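The Night Count

I was hired by Weketard in August to sit in the back office and collect episodes. An episode was one try at one job. The job that month was to take a thing out of a box and put it on a tray. The contract with Dinex called for 821 good ones.

The kitchen was inside the computer. I had a headset and two hand controllers, and when I moved, the arms moved. The program was called Trulora. It picked a new counter and a new spot for the box each time, and then it waited for me.

My first night I kept 50. I threw out the ones where I hesitated too long or bumped the cardboard. The woman on the day shift kept more than I did, but hers came back from review with notes.

By the second week I had stopped thinking about my hands. I would go home and reach for a cup and notice how straight I reached. My sister asked what I did at work and I told her I moved pastries. She asked if I got to eat any.

The marble counter came up a lot. I liked it better than the others.
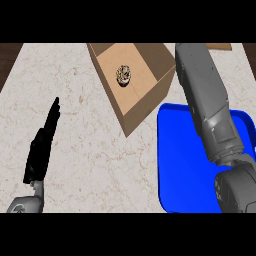
Do the failed tries get used for anything?
At Weketard they were saved in a separate folder, and the review team used them to teach the system what a bad try was like.

I learned that from the woman on the day shift, when we passed in the hall. I had 158 in that folder by then. I asked if she ever looked at hers. She said she had watched a few of mine once, by mistake, and knew whose they were before she saw the name.

I put the headset on and started the next one.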